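Back to the desk, sort of

3 min read
Print | E-mail this post

Quick one tonight as I've got 7 tabs open and dinner in the oven.
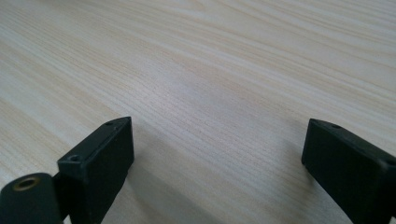 So I've started writing letters again. Proper ones, pen and paper. Began in November with one to my old neighbour in Drivgate, then a second to my aunt, then it got a bit out of hand. Hand cramp by page two. Spelling gone completely, no red squiggle to save me.

Things I'd forgotten. How slow it is. How you can't go back and move a paragraph – you just have to carry on and put "oh and" in front of it. Stamps, the price of them! I had a book in the drawer from years ago and the woman at the post office gave me a look.

Pen is a Minja, blue, blotchy when its cold. Paper is whatever Toson had on the bottom shelf. Don't buy the thin stuff, it goes straight through.

Had my first reply on Thursday. Four sides, both cats accounted for, a long bit about a drain. Read it twice on the stairs with my coat still on.

Not everyone writes back and thats fine. My brother sent a thumbs up by text. Will try him again at Christmas, maybe with a stamped envelope inside as a hint.

Right, timer's going. More on envelopes next week, I have opinoins.

Print | E-mail this post

3 comments

Tharindu Khondokar
Which Toson is this? Ours in Gretberg stopped doing writing paper.

inkyfingers204
Try a softer nib for the cramp. Made a big differnce to me.

Maureen
My mum saved all of mine from college. Mostly me asking for money.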